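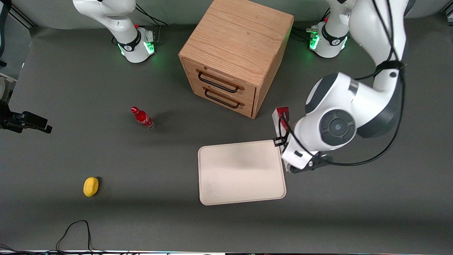
Slide 1. Cabinet, cola bottle, lemon and tray on the gray table.

Speaker notes - Trays, rims and small goods: laying out a snack station
Fraser Munro, with corrections from Skye Cowie
Talk length 15 minutes, questions after.

Opening. Give name, then straight to the subject. The talk covers the tray as a unit of storage in a small pantry or office snack station. It does not cover refrigeration, pricing or vending. Say this early. At the Kashyap session most of the questions were on vending and we lost the time.

Point at the slide. Four things to name: the oak cabinet, the Coca-Cola bottle, the lemon, the cream tray. Each stands for a class of goods or a class of holder. The bottle is tall and will stand by itself. The lemon rolls. The cabinet is closed storage, the tray is open storage. The rest of the talk is which goods go to which holder.

Define terms before going on. "Holder" means anything that limits where an item can end up. A shelf with no lip is a surface, by this definition, and does not count as a holder. Expect an objection from anyone who has fitted shelves. Move on.

Closed storage. A cabinet hides its contents, so it needs a label or a fixed habit. In the Vumau kitchen the cabinet carried no label and held tea, batteries and a stapler by February. We put one category in it and wrote the category on a card. The card was still in place at the next visit. Do not claim more for the card than that.

Also under closed storage: leave the top of the cabinet clear. People treat any level top as a shelf. Once one item is up there, the rest follow, and then the cabinet has to be cleared before it can be moved for cleaning.

Open storage. This is the main section, allow 9 minutes. A tray does two jobs. It sets a boundary on the table and it lets a group of items be lifted together. For the first job the rim matters more than the floor area. For the second, the load matters, and a light plastic tray with crisps in it is no trouble for anyone. Cans are a different case. Skye has the notes from Zula, where the trays bowed in the middle under cans. Hand over to her here if she is in the room.

Flat packs and long packs. A long narrow package should lie parallel to the nearest side of the tray and close to the rim. The open floor is then left as one piece, and the next item can go down without shifting the first. If the package lies on the diagonal it splits the floor into two triangles, and neither takes a rectangular pack well. Draw this on the board if there is a board.
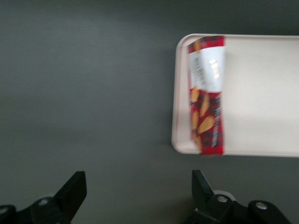 Length is the check to make before buying trays. Take the longest pack you stock and lay it against the inside of the rim. If it fits along the side, the tray will do. If one end rides up on the rim, the pack will slide when the tray is carried. Rounded corners take a little off the usable length, so measure on the flat floor and ignore the outside dimension printed in the catalog. Delteck orders went wrong this way - the outside figure was used and the trays had to go back.

Label direction. Printing that runs lengthwise on a pack reads sideways when the pack is turned end-on to the user. Two options: turn the tray so the text reads level, or accept it and rely on color. A red tartan wrapper is easy to pick out on a cream floor even when the small print is not. A pale wrapper is not, and should have the darker tray. Crisps with a picture of the crisp on the front need no further help.

Table surface. Dark matt gray under a pale tray gives a clear edge and makes it easy to see what has been put down outside the tray. Glossy white tops were harder to keep in order at Vumau. Mention it, do not dwell on it.

Round goods. A lemon on an open table will move if the table is bumped. Give it a bowl or a tray of its own. Do not put it in with crisps, as it rolls against the packs and crushes the contents.

Bottles. Upright, on the table or on a low shelf, away from the front edge. Avoid the tray if the tray is going to be carried.

Restocking. Empty the tray, wipe it, put long packs back first along the rim, then fill inward. Old stock goes to the side the user reaches from. Full method is on the handout, 2 pages, copies by the door.

Questions. If asked about tray material, say we have only used plastic. If asked about cost, refer to Skye.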